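Cables First, Then the Cube
by Ornella Pace

My opinion is simple: a robot cell should be judged by its cables. At Duvov we lost 22 hours last November to one loop that was too short at the wrist. 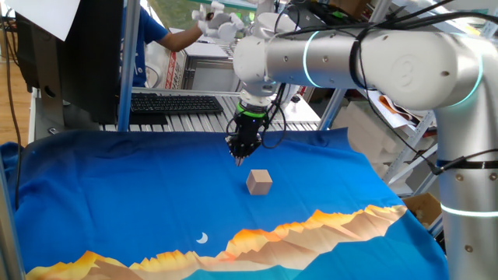

The gripper over the cube, with the cables looped along the upper link.

My colleague Enda Doherty prefers tight ties everywhere, because it looks clean. I respect this, but a joint must turn, and a tight tie pulls on the connector. I leave slack, and I check it by hand before each session. It takes 2 minutes.

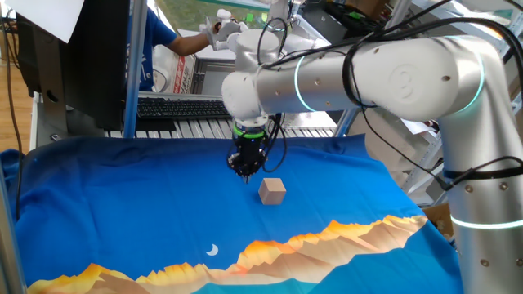 What I would change

I would write the cable check into the setup sheet, before calibration.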